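Romomeo Tidy-Up Episodes: Read Me First

Hello, and thank you for downloading! Before you train anything on this set, please read the next part, even if you usually skip to the file list (we do too). Something went wrong in this release and it touches more episodes than we'd like.

The set holds 200 simulated episodes of a two-armed robot in the Endthorpe apartment, split between a desk task and a bedroom task. Each comes with a head view and two wrist views, plus joint positions and gripper commands.

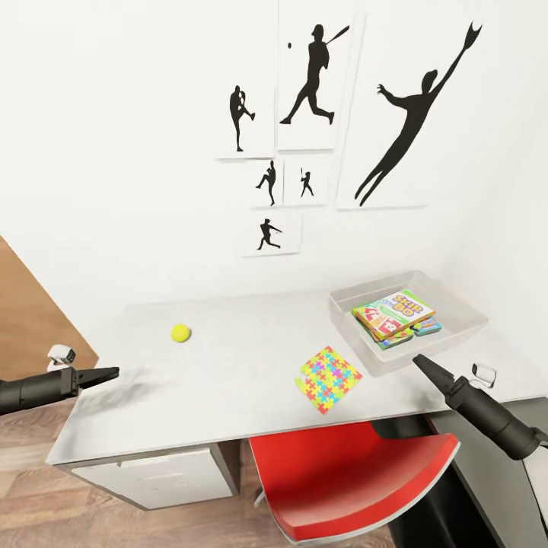 Known fault: stale gripper state

In 18 episodes the recorded gripper opening lags behind the rendered fingers. The log may say "closed" while the wrist view plainly has the fingers apart, and a policy trained on that learns to lift before it has hold of anything. We found out the slow way, after our Lornberg baseline spent a whole Saturday carrying nothing at all from desk to tray with great confidence. 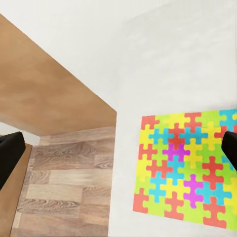
The cause was a buffer in Slanina, our recording tool, that wasn't cleared when an episode was reset in the middle of a grasp. The first reading from the old episode stayed in the queue, and everything after it slid along. The lag is up to 14 steps, and it's worst in the desk task, where resets were more common.
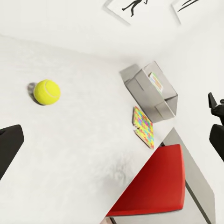 Affected episodes have stale_grip set to true in the index. We left them in, as a few people asked for them to study the fault itself, but the default loader skips them. If you wrote your own loader, please check that flag!

The bedroom task has a second, smaller problem. With the safety stop switched on, the arms halt when a planned path comes too close to the bed, and the episode then runs on until the 72 second limit. Those are marked early_stop. Trim them or drop them, whichever suits you.

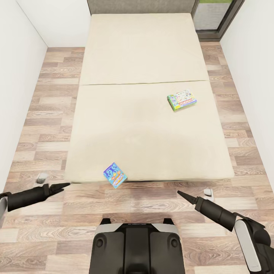 Bedroom task, head view: two toy boxes on the mattress, both grippers closed and empty.

A corrected recording of the desk task is planned for December. Until then, if you spot a lag in an episode we haven't flagged, do send us the episode number and the step where you noticed it.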